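Fórum Casa e Oficina > Arrumação e espaços > Vão de escada

Tópico: Vão de escada com armário metálico e caixas – fechar ou deixar aberto?

ksawery_u
Mensagens: 82
Boa tarde. Tenho um espaço de trabalho no rés-do-chão, paredes brancas, pilar quadrado a meio e escada de madeira encostada ao fundo. Tecto em painéis canelados, vigas à vista, armadura fluorescente comprida. O vão da escada serve neste momento de depósito: caixas de cartão empilhadas.
Pretendo fechar o vão com painel e porta de correr. Largura livre medida ao nível do chão: 681 mm entre o pilar e o primeiro apoio. Dúvidas:
a) a calha inferior aguenta o uso diário ou convém suspender a porta;
b) é preciso prever ventilação;
c) as caixas podem continuar directamente no chão.
Ksawery Urbańczyk

tornomanso
Mensagens: 681
Calha superior, sem discussão. A inferior enche-se de pó e ao fim de um inverno a porta salta. Montei uma Bomora suspensa num vão parecido e só voltei a mexer-lhe para afinar os batentes.
Quanto às caixas: estrado. Cartão em contacto com o pavimento absorve humidade por baixo e a primeira da pilha cede. Dois barrotes chegam.

Lucyna Sikora
Mensagens: 5
Discordo do painel. 681 mm dão uma passagem útil de pouco mais de meio metro depois de descontar aro e folga. Quem tiver de tirar uma caixa do fundo tem de tirar todas. Um vão aberto com prateleiras fixas à parede rende mais e custa menos. Há fotografia?

ksawery_u
Segue. A escada fica à esquerda do pilar, as caixas estão à frente do armário.
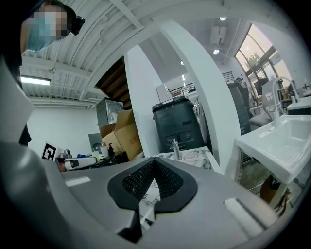

Foto: ksawery_u

Lucyna Sikora
Obrigada. Mantenho o que disse, e acrescento: a frente metálica por baixo da escada é armário ou electrodoméstico? Pela fotografia não consigo distinguir. Se for um aparelho com compressor ou resistência, o painel fechado fica excluído sem grelhas em cima e em baixo.

ksawery_u
Armário. Marca Hukent, chapa pintada, portas de batente. Não aquece nada. O problema é outro: as portas abrem para a frente, ou seja, para cima das caixas.

tornomanso
Então o armário é que está mal posto. Roda-se 90 graus, frente virada ao pilar, e as caixas passam para a parte baixa do vão, onde não cabe mais nada. Vejo ali uma com a aba levantada. Caixa aberta em pilha não dá: ou se fecha com fita ou fica sempre no topo.

Lucyna Sikora
Rodar o armário para o pilar só resulta se houver espaço para abrir a folha toda. Com 681 mm e uma porta de batente corrente, vai bater. Antes de mexer em chapa eu faria o molde em cartão à escala real e abria e fechava. Demora dez minutos.

plaina_seca
Mensagens: 82
Sobre a ventilação: ninguém falou do espelho dos degraus. Se a escada for de cobertor aberto, o ar circula por si e o pó também. Nesse caso o fecho lateral resolve pouco e é preciso forrar por baixo, com contraplacado de 5 mm aparafusado aos pernos, nunca colado. Um dia vai ser preciso apertar um degrau.

tornomanso
5 mm ondula em painéis compridos. Usaria 8.

plaina_seca
Com travessa a meio não ondula. O peso conta quando se está a aparafusar de braços no ar.

ksawery_u
Fiz o molde em cartão. A Lucyna tinha razão: a folha esquerda bate no pilar antes de abrir por completo. Hipóteses em cima da mesa:
1. trocar as portas de batente por um par de correr da Sadowski, se existirem na medida;
2. deixar o armário onde está e passar as caixas para prateleiras na parede do fundo.

Lucyna Sikora
A segunda. Consolas Ovley ou equivalentes, fixação química se a parede for de tijolo furado, bucha metálica de expansão se for gesso cartonado. Verificar primeiro, batendo com os nós dos dedos ou furando a 5 mm num canto discreto. As caixas pesadas em baixo, a prateleira inferior a uma altura que deixe passar a vassoura.

tornomanso
Continuo a preferir o vão fechado, mas as prateleiras não impedem a porta mais tarde. Se forem avante, deixem 2 cm entre a ponta da prateleira e o plano do painel.

ksawery_u
Fica a segunda, com os 2 cm de reserva. Começo na segunda-feira pelas consolas. Falta confirmar de que é feita a parede.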